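Cookies help us keep this wiki running. By continuing to browse you agree to our use of cookies. OK

Plalla Hand Kit

The Plalla Hand Kit is a hand-held gripper sold by Lulleo for people who want to record everyday chores and teach them to a robot arm later on. I've been keeping this page up for a while now (I own the kit, so take my opinions as an owner's opinions), and I try to update it whenever Lulleo changes something.

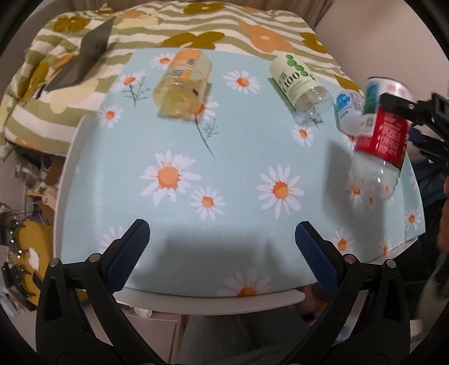

The name trips people up, so let me get that out of the way first. Plalla is the kit and Lulleo is the company. You'll also see older forum posts calling it the Pernlow, which was the name of the software that came with it and still is the name of the software, only now you download it separately. Confusing, I know!

Design

You hold the thing by a handle and squeeze, and the fingers close. There's no motor in the basic version, which I love, because you feel right away when you've got a good hold on something. The fingers come off for cleaning and Lulleo sells spare pads in packs of 8. Mine wear out at the tips first, and I've taken to swapping left and right halfway through to stretch them a bit.

I do most of my practice with drink bottles. They're cheap and they're a harder test than you'd think -- the smooth ones want to spin in your grip, and the thin ones buckle if you squeeze too hard. Grabbing near the cap works best for me. Cans I still find awkward.

Software

Pernlow sorts your recordings into tasks and lets you trim the ends. It's plain looking but it runs fine on an old laptop. Lulleo suggests 50 good tries of a task before you train anything, and I'd say go to 80 if the objects are a mixed bunch. A session of about 15 minutes is my limit before my wrist complains.

The July update added folders (finally) and broke the export button for a few days. It's fixed now.

Compared with the Sæther grip

People always ask me about the Sæther grip. I borrowed one for a weekend and it's the nicer object, no question, with a softer squeeze and a better handle. But the spare parts took forever to come and it doesn't talk to Pernlow without a lot of fiddling. If you already have a Sæther arm, get the Sæther grip. For everybody else I'd still start with the Plalla -- the manual is better and support wrote me back on a Tuesday night, which I didn't expect.

See also: Pernlow setup, Replacing finger pads

Filed under: Robot kits, Grippers, Owner-written pages

Comments (3)

mossyknuckle: Do the Sæther pads fit this? Asking before I order the wrong thing again.

tin_lid: They don't, the screw holes are too far apart. I tried.

bayleaf44: Seconding the wrist thing. I switch hands now and my left-handed tries are terrible but I keep them anyway.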